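Sep 29, 2026

To: Ravinder Chan, Nernmont Small Shops Fund
Re: Wundotar store, snack shelf work, second progress report

The grant covers new shelving stock bins, labels and staff hours for the snack aisle at Wundotar. Spending to date is 3690 dollars. The largest item was the hours for re-sorting and relabeling, followed by the bins. The hooks came in under what we had planned.

## Work done since the last report

### 1. Sausage bins

The old cardboard trays are gone from the low shelf, and packaged sausages are now kept in white plastic bins. The thin orange ones and the thick red ones go in separate bins. Before February they were mixed together, and the night shift refilled whatever looked low without checking what was under it.

Stock is pulled by hand into a shopping basket, checked against the date list, and put back by type. A thin-sausage bin takes longest because the sticks slide over each other and the labels end up facing every direction. Laid in flat rows they hold better, and the thick ones can be packed upright.
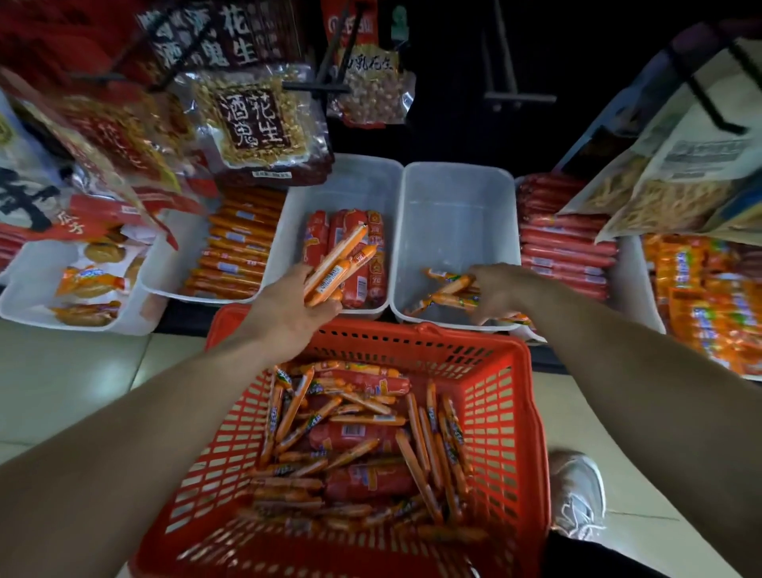 ### 2. Peanuts and other hanging bags

Peanut bags stay on the black metal hooks above the bins. We looked at moving them to the end of the aisle and decided against it, as the hooks are easy to reach and don't take up shelf space.

### 3. Labels

We ordered 235 shelf labels from Robles. The first batch had the wrong price column and was reprinted at no charge - this cost us eight days.

## Still open

- Small packaged cakes or biscuits are still sharing the shelf with the sausages. They should move up one level once the Plarkometti brackets arrive.
- Refill checks are done on most shifts, but the sheet is often left unsigned.
- Two staff members still need the date-check training, which takes around 7 hours each.

No change to the budget is requested. Receipts for the bins and hooks are attached, and the Robles invoice will follow with the next report.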